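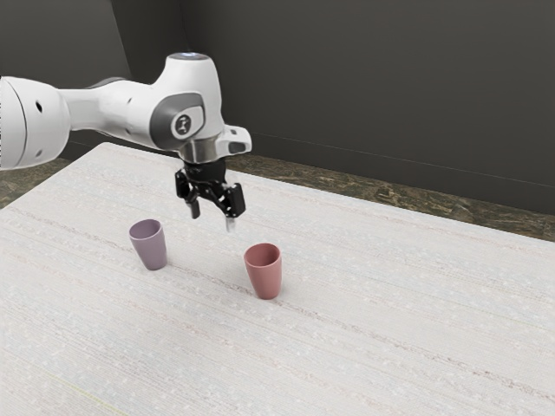 Home Builds Arm Guide Downloads Forum Contact

Part 3: Getting the Gripper Ready and Teaching the First Cup Move

by Aiman Halim

Okay, if you made it through Part 2 your arm is on its base, the software talks to it, and you've run the joints back and forth a few times without hitting yourself. Nice! This part is where it starts being fun. We'll mount a two-finger gripper, build a practice table in the simulator, and then do the same move for real on the bench. I'm writing it the way I did it at the Dandusville shop, so if your space is laid out differently, swap in your own measurements as you go.

You'll need the arm, the gripper and its adapter collar, a set of hex keys, two tapered plastic tumblers (no handles, and different colors so you can tell them apart on screen), masking tape, and the Clomero motion planner from Part 1.

3.1 Mount the gripper

1. Hit the stop button and switch the arm off at the controller. Pull the plug too.
2. Wipe the wrist face and the collar with a dry cloth.
3. Line up the pin on the collar with the hole in the wrist. It only goes in one way. If you're pushing hard, back off and turn it.
4. Start all the bolts by hand, then snug them up crosswise, a little at a time.
5. Plug in the gripper cable and leave a loop of slack. My first loop was way too short and the wrist yanked it out on the very first turn (sigh).
6. Power up and open and close the gripper from the menu with nothing near it.

CAUTION: Keep your fingers out of the jaws any time the controller is on, even when the gripper looks parked. It doesn't feel strong until it has you.

3.2 Build the practice table in the simulator

1. Open Clomero and start a new scene. Save it right away under a name you'll recognize in May.
2. Load the arm model first, then the gripper, and attach the gripper to the last joint.
3. Add a table and set its height to match your bench. Measure from the arm's base to the table surface, not from the floor.
4. Add the two cups. I keep mine 300 mm apart, center to center, while I'm learning a new move. You can crowd them later.
5. Give each cup its own name. "cup_near" and "cup_far" beat "object" and "object_copy", trust me.
6. Run the scene for a few seconds and watch the cups. If one leans or creeps, it's probably sunk a hair into the table, so raise it a millimeter and run again.

Note: I didn't bother decorating the room. Plain walls and a floor are plenty, and the preview runs a lot smoother on my old laptop.

3.3 Teach the move

1. With the gripper open, bring it over the near cup and stop well above the rim. Save this as "hover".
2. Drop straight down until the fingertips are on either side of the cup. Save as "grab".
3. Close the gripper, go back to hover, and play the whole thing at 8 percent speed.
4. Watch the far cup while it plays, especially on the way in. The elbow can be perfectly clear while a finger sweeps right through the other rim.
5. If you get a collision warning, add one more point higher up and come in from there.

Note: Grip force is the setting people mess up most. Mine is at 17 percent for thin plastic. Start lower than you think and creep up.

3.4 Try it on the bench

1. Mark the cup positions with tape, using the numbers from your scene.
2. Run the move with no cups at all. Keep a hand on the stop button.
3. Add the near cup, run it again, then add the far one.
4. If the fingers land off center, fix the table position in the scene first and leave your saved points alone.

CAUTION: Don't jump straight to full speed after one good run. I wait until I've had a long boring stretch of good ones.

Part 4 covers stacking, plus the Lakatos bracket I use for the overhead light.

3 comments

iltby_bench: Step 3.2.3 fixed my problem. I'd measured from the floor and the arm kept trying to go through the table.

Marlow: What tape are you using? Mine leaves goo on the bench every time.

Aiman Halim: @Marlow just the cheap painter's kind, and I pull it up the same night. Goo happens if it sits.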